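Subject: Re: [garment-care] Folding light cotton trousers without a center ridge
From: Nives Orlandini

Vilho Honkanen wrote:
> I fold ours in half lengthwise, then in thirds. After a month
> on the shelf there is a hard line across the thigh that steam
> does not remove. The cloth is the Marras 380, undyed. Is the
> fault in the cloth or in the fold?

Vilho,

The fold, mostly. I had the same line on lot 2158 and it went away when I changed the order of work. The 380 takes a crease easily but releases it if the layers underneath are flat. If they are not, the stack presses every small wrinkle into a permanent one.

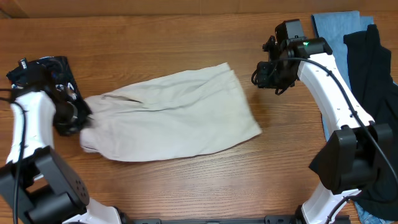

Lengthwise folding goes wrong at the ends before it goes wrong in the middle. Lay one leg on the other, match the inseams from the crotch down, and only then deal with the waist. A straight hem lying flat tells you very little about the other end. On the beige piece on the table, one end is spread wide with its hemmed edge straight while the other is gathered up, and soft wrinkles run diagonally over the cloth. Diagonals mean uneven tension. Let go, smooth from the middle outward, and start the second fold after they are gone.

For the shelf, I would drop the thirds and use one cross fold just above the knee — with a rolled towel inside it if the stack is more than six high. Keep dark prints in a separate pile.

The Prembridge sheet (no. 2787, the August revision) still shows thirds. It was drawn up for the heavier Vanderano twill and I would not follow it for this cloth.

Which shelf liner are you using?

Nives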